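Cevley fit-out shop: two-arm unit, simulation stage
Gallery – Workunitz project pages

Cevley fits out kitchens and washrooms. Over 11 weeks the Sepp control software was set up to run a two-arm unit on the fetching and holding jobs that fitters do between their own tasks: opening cabinet doors, passing small parts, holding a panel against a wall while it is fixed. Every job is run in a rendered room before it is tried on the shop floor. A job goes forward after 300 runs with no contact fault.

The rota has changed more than the headcount. All 23 fitters are still on site. Two per shift now spend the morning checking run logs, and they are paid at the setter's rate for those hours. The afternoon is bench work as before. Drilling stays with the fitters and is done with the Drillero stand, which has its own guard and its own training card.

Fitters write the job sheets themselves. The first set was written in the office and left out most of the reaching and turning that a narrow room requires. The current set gives an approach side for each arm, a stop point and the person to call. Sheets are reissued in August.

Complaints so far concern log checking, which several fitters find slow, and the screen height at the checking desk. The desk has been raised. Log checking is now limited to two hours at a stretch – longer spells led to missed faults. 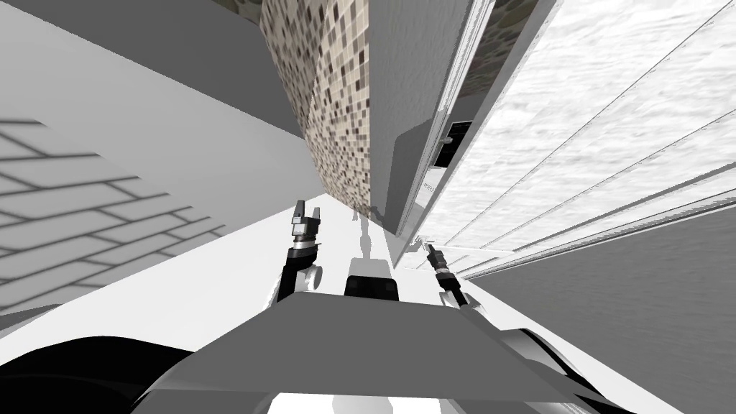

Simulated room, view from the unit: both grippers forward, tiled strip ahead, open cabinet door to the right.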